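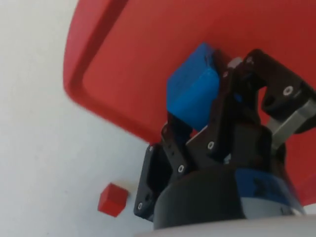 Tondthorpe toy library opens its doors again with 3895 things to borrow

25/10/2020 - For immediate release

Hello from Matley! I'm Mahnaz Naseri, I run the toy library in Tondthorpe, and I have been told that a press release ought to be written as if by somebody else. I had a go at that and it sounded like a letter from the bank, so you're getting me instead.

The news is that Matley Toy Library is lending again. We shut the doors in spring along with everybody else, we moved out of our old rooms in July, and we are now in the former Ghaffari carpet shop on the corner of Fetent Street, with a proper front window and (at last!) a door wide enough for a double buggy. Any family in Tondthorpe can join, and so can childminders, grandparents, nurseries and anyone else who looks after children, even if it's only every other weekend.

We have 3895 toys, games and puzzles on the shelves. I know the number because I catalogued the lot over the summer, sitting on the floor with a laptop on a footstool and a radio going. I'd love to get to 4000 by next year, so if you have something good in the loft, please read to the end.

How it works

Membership is £5 a month for each household. For that you can have 4 items at home at any one time and keep them for up to five weeks. A boxed set counts as one item, so a whole train set with the track and the bridge is one, and so is a bag of building blocks. If nobody else has asked for what you've got, you can renew it by phone or email and carry on playing.

There are no fines. We used to have them, and all that happened was that people who were late got embarrassed and stopped coming, and then we lost the toy and the family as well. If you're late I'll ring you up and ask how you're getting on. Lost pieces are much the same - tell us what's gone, and we'll see if there's a spare in the drawers. We have a great many drawers.

For the time being, borrowing is by collection. You choose from the list on our website or ring and talk it over with us, we pack your order, and you pick it up from the table just inside the door at the time we give you. Please come one household at a time and wear a face covering if you can. Returned toys are cleaned and then rest in the back room for three days before they go out again. Soft toys and dressing-up clothes are staying in their boxes for now, and I'm sorry about that, I know the dragon outfit will be missed.

What there is to borrow

Lots of you have asked what we actually stock, and it's a bit of everything. Baby things go out fastest: rattles, activity gyms, push-along walkers, all the stuff that gets used madly for a couple of months and then lives behind the sofa. After that it's ride-ons and play kitchens, which take up so much space that borrowing makes more sense than buying in most of the houses round here, mine included.

We have a very good wall of building and sorting toys. Plain blocks are the thing I press on people most. Parents walk past them on the way to something with batteries, and then they come back and say the blocks were out on the carpet every day. A two-year-old will fill a tray and tip it out again until teatime. A four-year-old with the same bag will make you a car park, with rules. If you're borrowing for two children of different ages and you don't want an argument, start there.

For older ones there are board games, marble runs, jigsaws up to a thousand pieces, and a shelf of strategy games chosen by my nephew, who is fifteen and takes it seriously. Jigsaws have been much in demand this year, so we've put by a separate collection for grown-ups. You don't need a child to join for those.

We also have toys for children with additional needs, including switch toys, weighted items and chunky puzzles with big handles. If you'd like to talk about what might suit your child, ring me and we'll have a proper chat. I worked in a special school for a long time before I did this and I like nothing better.

The new place

The old carpet shop is a lovely building once you get used to the echo. It still has the long cutting bench down one side, and we've kept it for checking returns. The shelves came from a closed-down shoe shop and we've painted them yellow. Upstairs there's a room we'd like to use for stay-and-play mornings once groups can meet indoors again, but I'm not going to promise a date and then have to take it back.

There is level access from the pavement, a place to leave bikes and scooters, and short-stay parking behind the chemist. The number 5 bus stops across the road.

Giving us your toys

We're taking donations again from now on, by appointment only, so please don't leave bags on the step - the rain gets in and it's heartbreaking. We'd especially like wooden railway track, duplicate sets of blocks, games with all their bits, and ride-ons in working order. We can't take car seats, cot mattresses, anything with a recall notice on it, or loose magnets. If a toy has lost its instructions, bring it anyway and we'll work it out.

Money is welcome too. It goes on rent, cleaning supplies and a frankly alarming quantity of zip-up bags.

To join

Fill in the form on the website or ask us to post you one. You'll need something with your address on it, and we'll have your first order ready within a few days. If the £5 is difficult at the moment, tick the box on the form and we'll sort out a free membership. You don't have to give a reason or bring any paperwork for that.

Notes for editors

Matley Toy Library lends toys, games and puzzles to households and childcare settings in Tondthorpe. It's open for collections and returns on weekday mornings and by arrangement at other times.

Mahnaz Naseri is happy to be interviewed by phone, preferably after lunch when the returns are done. Reporters are welcome to see the new premises one at a time. Please get in touch first so that we can fit you in around collections.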